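Last updated: July

Talk for the Wultinard Quilters, Thursday evening
Choosing color when you're scared of color

Slow down at the start. Say thank you to Ada Galli for having me back, and for the soup. Wait for the people at the back to find a chair – the hall takes 110 and they always fill from the rear.

OPENING

I want to begin with my grandmother's sewing room, which was brown. Brown drapes, brown carpet, brown cover on the machine. And out of that room came the loudest quilts in the county. I asked her once how she picked her colors and she told me she picked the one she was most worried about and then found it some company. I was nine and I thought she was talking about people.

I didn't understand it for a long time, and for almost 37 years I made quilts in navy and cream. They were very nice quilts. My sister has three of them and I believe they are all in a closet.

(Pause. They usually laugh here. If they don't, keep going.)

WHY WE FREEZE UP

Ask for a show of hands: who has fabric at home they love too much to cut? Wait for it. Put my own hand up.

When we stand in the store, we look at one bolt at a time, under store lights, and we judge it all alone. A coral red by itself is a lot to take home. So we put it back and buy the gray. But we never see one fabric alone in a quilt, do we? We see it beside its neighbors, and the neighbors do most of the work. The same orange will look like a traffic cone next to white and like a ripe apricot next to a soft purple.

Hold up the two orange squares, first on the white board, then on the lavender. Walk them down the aisle so the back rows can see. Don't rush this part, it's the best part, and last time in Undar I hurried it and people came up afterward to ask if the squares were cut from the same cloth. (They were.)

VALUE BEFORE COLOR

Now the dull bit, and I promise it pays you back. Value just means how light or dark a thing is. Squint at your fabrics until they go blurry. If they melt into one another, they're close in value. If one jumps out at you, it's darker or lighter than the rest, and you can decide whether you want it jumping.

I lay mine out on the bed and go stand in the hallway with my glasses off. My husband has stopped asking.

Pass around the Baumgartner sampler. Ask people to please hold it by the edges. Point out that the yellow and the pale green in the middle strip nearly vanish into each other from across the room, and that this was on purpose – well, it was on purpose the second time. The first time it was a mistake I liked.

THE SHONA JARDINE STORY

Tell this one only if we're on time.

Shona came to my beginner class with a bag of scraps from her mother-in-law, every one of them a different plaid. She wanted to throw out half. I said let's put a little white between them and see. She sewed 200 of those small pieces over one winter, and when she brought the top in, the whole class got up out of their chairs. I still get a lump in my throat about it. I have asked to buy it twice and been turned down twice, very kindly.

PLAIDS AND STRIPES

So, plaids. People are afraid of them because the lines might not match. Let them not match! A plaid has already done your color planning for you. Somebody at a mill sat down and worked out that teal and pink and orange could share a piece of cloth, and you can take that and run with it. Pull your solids straight out of the plaid, one at a time, and you'll hardly ever go wrong. 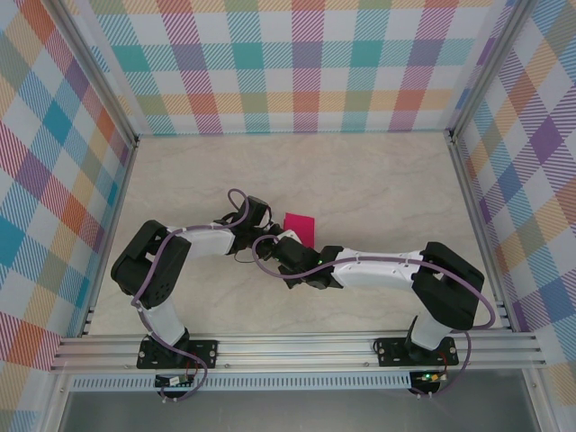 Then pick one of those colors to be the boss. Give it the border or the binding and let it turn up a few more times in the blocks. If everything is shouting at once you want one voice a bit steadier than the others. I tend to choose the darkest, though Ada likes to use the color there's least of, and hers win more ribbons than mine do.

Scale matters too. Put a big check beside a tiny one and both look better. Two plaids the same size will squabble.

HOMEWORK

Hand out the Fuler cards, one between 2 if we run short. Everybody goes home and picks the fabric they're most worried about. Find it three friends. Don't sew anything yet, just pin them up somewhere you walk past with your coffee, and leave them there a week.

Questions. Repeat each one into the microphone before answering. If someone asks about washing reds, say cold water, and a spare piece of white cotton in with it, and send them to Ada for the rest.

Remember to collect the orange squares.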